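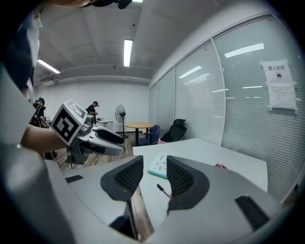 Vasilis Kelmendi asked last time why we still change finger pads on a schedule when we could wait until one fails. I'll start with that question, then go through the rest of the upkeep for the hand-held pair at Lasbridge.

Why a schedule. A worn pad doesn't fail all at once. It starts to let things slide a little, the operator squeezes harder to make up for it, and the recordings drift away from what the arm can copy. By the time somebody reports a bad pad we have usually lost a day of takes. We change at 4,000 closes or sooner if the texture looks shiny. Both pads on a gripper get changed together.

(Pass the old pads round now. Ask for them back.)

Pad change. Power off. Back out the two screws behind the pad, lift it straight up, wipe the seat with a dry cloth. No solvent on the plastic, it goes cloudy and then it cracks. Seat the new pad, start both screws by hand, then tighten. Close the fingers slowly and look along the gap from the side. If the pads meet at the tips first, loosen and reset.

Marker blocks. The printed faces have to be flat and clean. A thumbprint is enough to make the tracking jump. Wipe with the gray cloth, never a sleeve. If a corner has lifted, replace the whole face – pressing it back down does not hold past lunch. After any new face, run the Brotar check on the table. A good result is 66 or better. Last June we ran for most of a week on a block that scored lower, and those takes were no use to Annan.

Lens. Blow first, then wipe. Check the mount for play by holding the body and nudging the lens ring with one finger. Any movement at all, it comes off the floor.

Jaw travel. Open fully, close fully, 16 times, and watch the readout. The closed number should come back the same each time. If it wanders, the usual cause is grit in the slide. Open the side cover and brush it out. If it still wanders after that, swap the slide and log it under Etero.

Swapping between operators. Wipe the handle, check the block, close once on the gauge strip. It takes about a minute and people skip it when they are busy.

(Show the log sheet. Point out the column for pad dates, which half of them are leaving blank.)

Spares. Pads and marker faces are in the top drawer, slides in the one under it. Take one, write it down.

Questions, then the bench demo.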